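Visit report: Brinditano worktop plant, Oltitz

Brinditano makes solid wood countertops for kitchen fitters and sells almost nothing direct to households. The plant opens its doors to the trade each April. I went for the morning session, which started at 8:30 with coffee in the sample room and a safety talk. Marlene Bouchard, production manager, led the group. Visitors were asked to stay inside the yellow lines and to keep ear protection on in the machining hall, so most of the questions were held back until the end.

Timber yard and drying

The yard is on the north side of the site and is covered but open on two sides. Boards arrive sawn and partly air dried, mostly beech and oak, with smaller lots of ash and walnut. Each pack carries a card with species, supplier, arrival month and the last moisture reading. Packs are stacked on stickers and stay in the yard until the reading is low enough for the kiln schedule. Bouchard would not give a fixed time for this. It depends on thickness and on how wet the spring has been.

There are five kilns. Four were running and the fifth was open for a fan repair, so we could look at the baffles and the probe leads. The probes are driven into sample boards at different heights in the stack, and the schedule follows the wettest one. The older practice of following the average was dropped after a run of oak came out with internal checks that only showed up at the planer. After the kiln, the packs stand in a conditioning room, which was the quietest part of the tour and the only one where notes could be taken comfortably.

Rip saw and grading

Boards are planed on two faces and then ripped into staves. Grading is done by eye under flat white light at a slow belt. Graders mark defects with a fluorescent crayon and the crosscut saw reads the marks. I asked why the plant had not gone over to scanner grading. The answer was that the scanner trial at their other site, Clandbridge, sorted knots well enough but was poor on color, and customers return tops for color far more often than for knots. Sapwood in walnut was given as the worst case.

Finger-jointed and full-length staves are kept on separate racks from this point on. The price difference between the two is large, and a mixed top is scrap. I saw one error caught while we were standing there: a short stave in a full-length layup, pulled by hand before the glue line.

Pressing

The press hall has a rotary clamp carrier for standard tops and a flat press for long or deep ones. Adhesive is a two-part product from Karaca, applied by roller to one face only. The staves are laid with alternating ring direction where the cut allows it. Bouchard was careful on this point. Alternating is a house rule and she did not claim it makes a measurable difference in a well dried top. Squeeze-out is left to set and then scraped, because wiping it wet pushes thinned adhesive into the grain and shows later as pale patches under oil.

Clamp pressure is written on a chart by species. The chart on the wall had been corrected in pen in several places, with initials. A laminated clean copy was hanging next to it and was out of date.

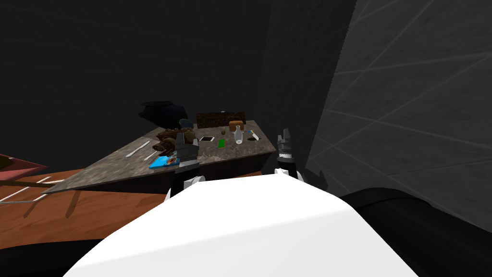
Edge work takes up the rest of the hall. Pressed blanks are trimmed to width, run through a wide-belt sander and then sent to the profile bench, where the front edge is cut to the shape on the order. Square edges with a small arris are the most common request, followed by a quarter round. The choice of edge matters more when the top sits above a dark base, as the wooden surface does in the picture, because the strong change in tone makes any wander in the front line easy to see from standing height. For that kind of order the plant takes a finer last pass on the front edge and checks it with a steel straightedge before the blank is released. Back edges get a single pass and no profile, on the basis that they are scribed to the wall on site and then covered.

The depth most often cut for islands is 917 mm. This comes from one large fitter's cabinet system and has become the default on the order form. Several people in the group complained about it, since it leaves an awkward offcut from a standard blank. Bouchard agreed, and said the offcuts go to the chopping board line, which pays for itself but no more than that.

Cutouts

Sink and hob cutouts are made on a CNC router with a vacuum bed. Internal corners are always radiused. A square internal corner concentrates stress, and the narrow strips of timber in front of and behind a sink are where a top will split if it is going to. The plant will refuse a drawing that leaves too little wood at the front. On request they fit a steel rod let into the underside of the strip, bedded in epoxy, and this was shown on a cut-up sample. The rod groove runs past the cutout by a hand's width at each end.

The cut faces are sealed the same day. Most failures reported from site are at cutouts that a fitter has opened up further and left bare, usually around a tap hole.

Finish and packing

Tops leave with two coats of hard-wax oil on every face, including the underside. Coating one side only was common in the trade for years and is the usual reason for cupping in the first winter. Between coats they hang on padded arms for 16 hours. The finish room is kept at constant temperature, and the door interlock means that a group has to go through in two batches.

Each top is wrapped in breathable film with card corners and a printed sheet on storage. The sheet says to lay the top flat on bearers in the room where it will be fitted, and to fix it through slotted brackets. Bouchard said the slots are ignored on a fair share of jobs and the screws driven straight through round holes instead. They have now started to include the brackets in the box at no charge.

Questions and remarks

The closing session was short. One fitter asked about tops next to dishwashers. The plant's position is that a vapor barrier strip on the underside is required, with the front edge lapped, and that a warranty claim without one is turned down. Another asked about bamboo, which they do not make and do not plan to.

I would have liked more time at the kilns and less in the sample room. Samples of edge profiles can be taken away free; oiled color samples are on loan and have to go back to Oltitz. Parking is behind the timber yard, and the entrance is the second gate, past the weighbridge.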